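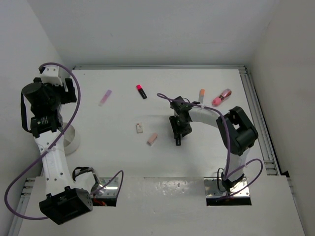
1/ Equipment budget for the second half of the year

19/06/2019 – by Su-chen Chu

We have two arms on one table now. I'm asking for a second table, same layout: white walls on three sides, aluminum rail along the back.

2/ Arms are the big line. Quotes are in from Flulell and Stutodix. Flulell is 383 cheaper per pair but wants payment up front.

3/ Small stuff: roughly 300 for spare gripper fingers and cables. Another 100 for markers, erasers and little boxes to pick up.

4/ Mounting plates – buy spares now. Sachdeva takes most of June to ship.

Filed under: Lab Buying, Robots

Comments

bikesach: Does the Flulell price include motors?

Su-chen Chu: Yes, motors but no power supply.

pdl_k: Add a line for wall paint.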